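Home Updates Cells Service Log Contact

1/7 The Nuvard automation group is posting notes on the upkeep of Cell 2, our tabletop handling cell. The cell has one arm and one two-finger gripper, and it is paired with a simulated copy in which every change is tried first.

2/7 The gripper is inspected after every 45 hours of running. Konrad Tomaszewski checks the linkage pins for play and wipes down the finger pads. Worn pads are replaced in pairs. A single new pad will pull the grip off center.

3/7 Finger screws are tightened in two passes with the arm parked and power locked out. Aleksandra Kubiak signs the card on the cell door before power is restored.

4/7 After any pad change, the tool center point is measured again and the new value is copied to the simulated cell. In December this step was missed, and 55 test runs had to be discarded.

5/7 The simulated cell is then run on the tableware set: a patterned plate and a small shaker on a stone-look counter. Li-hua Kong reviews the view from above the gripper before the program is released. 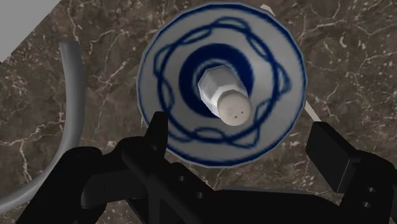
6/7 Guadalupe Quintero has also shortened the approach move. The fingers now slow down earlier, and the wrist keeps a fixed angle until the grip is closed. The previous program remains on the cell controller under its old name.

7/7 Requests for the inspection card may be sent to Bláthnaid Moynihan at the Dravach office. The next notes will cover cable routing on the same arm.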